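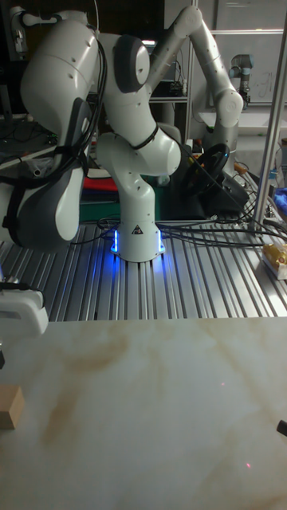

Last updated: 25 March 2019

3.2 Sampling and storage of seed

Seed was collected in November from the hedgerow plots at Conidcombe, where the soil is a heavy clay that drains slowly. We took 200 seeds from each of the 7 plots and kept each lot in its own paper bag. Bags were labeled with the plot number and left open on a shelf for two weeks before cleaning. Stones, husks and broken seeds were removed by hand with a sieve and a soft brush.

Half of every lot was stored in glass jars with a drying agent. The other half stayed in paper in an unheated shed, the way growers near Macedo have long kept it. Both sets were held for 40 days. The jars were not opened during this time.

Before sowing, seeds were soaked overnight in tap water and set out on damp filter paper in covered dishes. A seed was counted as sprouted when the root was longer than the seed itself. Dishes were checked each morning, and sprouted seeds were taken out so that they would not be counted twice. Moldy seeds were recorded separately and are left out of the totals in Figure 3.

Figure 3. Share of seeds sprouted by storage method and plot. Bars show the mean of all dishes for each plot.

Seed from the lower plots sprouted later than seed from the upper plots under both methods. The gap was widest for seed kept in paper. We had expected the jars to give more even results across the site, and they did so in all but the two wettest plots, where mold was common from the start.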